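3. Materials and Room Arrangement

3.1 Setting

Sorting sessions were held in the activity room of the Pinddale family center, a ground-floor room with one door and ceiling lighting that was left on throughout. The same low table was used for every session. Each child sat on the long side, with the adult partner opposite and the tray between them. Shelves along the back wall were covered with a plain cloth before the first session of the day, after pilot work showed that children looked to the shelves when a trial ran long. The cloth stayed up until the last child had left.

The sample comprised 33 children. Each completed the full sequence of trials described in Section 3.4, for 1,260 scored placements after exclusions. Sessions were scheduled in the morning where families could manage it. No child took part in more than one session on the same day.

3.2 Tray contents

All materials were presented on a serving tray, never directly on the tabletop. Earlier studies of mixed-set sorting have usually placed objects on a bare table or a mat, and in our pilot this led to a large number of trials lost when an object rolled off the edge. A raised rim kept round items in reach. It also gave the child a visible limit to the set, so that the instruction "everything in here" could be used without pointing.

Two classes of object were used. The first, which we call the uniform class, consisted of large round push buttons that shared a shape and a black base and differed in the color of the cap. The second, the mixed class, consisted of small toys and blocks that had no single feature in common. The mixed class was drawn from a pool held at the center and was changed between layouts. The uniform class was kept the same in every layout, and only its positions were altered.

The buttons were chosen for three reasons. They are heavy enough to stay where they are put, the bases are thick enough for a small hand to grip from the side, and the caps can be named by color without much dispute. Figure 1 gives one of the layouts used in the second block.

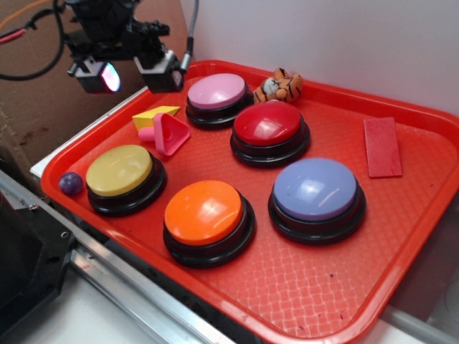
Figure 1. A second-block layout. Five push buttons (pink, red, yellow, orange, periwinkle blue) are set out with mixed-class items on a red-orange tray.

The second-block layouts were built to place color and kind in conflict. In Figure 1 the plush tiger lies against the back rim behind the red button, and its fur is closer in color to the orange button at the front than to either of the buttons beside it. A child who sorts by color has to carry the tiger across the tray. A child who sorts by kind can leave the buttons together and deal with the toys as a remainder. The yellow triangular prism, which lies between the yellow and pink buttons, was placed with the same aim: it offers a color match at very short distance. Next to it is a pink plastic piece from a shape sorter, triangular, with a round hole in the center. These two items agree in outline and differ in color, so they can also be paired with each other and apart from the buttons. We treated that pairing as a valid sort by shape.

The flat red block near the right rim presented a different problem. Its red is slightly darker than that of the tray, and it is matte. Some children in the pilot did not pick it up at all. We considered replacing the tray with a white one, but the low-contrast item was of interest in itself, and the tray was kept. Placements of the red block were scored in the same way as the others, and failure to touch it was entered under a separate code (see Section 3.5).

The small dark purple ball was included as an item with no close color match. The nearest candidate is the periwinkle button, which in this layout stands toward the other side of the tray. Adults asked to sort the same set disagreed on the ball more than on any other item, and we did not define a correct placement for it.

3.3 Color naming check

Before the first trial, the adult partner touched each button in turn and asked for its color. Any reasonable name was accepted. The periwinkle cap was called blue by most children and purple by others, and both were entered as correct. The mustard-yellow cap drew a wider spread of answers, including brown and gold. Where a child gave the same name to two buttons, the partner noted it and did not correct it. The check was used to interpret later placements and did not serve as a condition for entry.

Glare was a concern here. The caps are domed and glossy, and under ceiling lights each one shows a white highlight that moves as the viewer moves. We tried a diffusing panel at the pilot stage — a sheet of tracing film fixed below the nearest lamp — and found no change in the names given. The panel was left out of the main study.

3.4 Procedure

The partner set the tray down and said, "Some of these go together. Show me which ones go together." Nothing further was said until the child stopped or 90 seconds had passed. Three shallow dishes stood beside the tray, but their use was optional, and groups formed inside the tray were accepted if they were separated by at least the width of a button base. When the child stopped, the partner asked, "Are there any more?" and waited once.

Children were free to press the buttons. Pressing was common in the first trial and dropped off after that. It was not discouraged, and time spent pressing was counted within the trial. In two sessions the child pressed one button for nearly the whole period, and these trials were repeated at the end of the block.

Between trials the tray was taken behind a low screen and laid out again from a printed plan. The plan fixed the row and neighbor of each button but allowed small differences in angle for the loose items. In practice the plush toy seldom came to rest in quite the same way twice, and we did not try to correct for this. Items were wiped between children. The ball was checked for chips and replaced as needed from the same set.

Layouts were prepared by Guadalupe Tlapale and checked against the plan by Deming Peng before the tray was brought out. Where the two disagreed, the layout was rebuilt.

3.5 Scoring

Each placement was coded from session notes and from the final state of the tray. The codes were: color match, kind match, shape match, proximity match, untouched, and other. A proximity match was entered when an object was grouped with its nearest neighbor and shared no color, kind or shape with it. Where a placement fit more than one code — as when the prism was moved to touch the yellow button — color was entered first and proximity second, and the second code was used only in the analysis reported in Section 4.3.

Jianhua Hou and Sudheer Subramaniam coded the data separately. A set of 216 placements was coded by both in order to estimate agreement, and disagreements were settled by Bok-nam Shim, who had not seen the first two sets of codes. Most disagreements involved the line between "untouched" and "other" for the flat red block, where a child had brushed the item aside while reaching for something else. We settled on a rule that an item had to leave the surface of the tray, or travel farther than its own length, to count as moved. All earlier trials were then recoded under this rule.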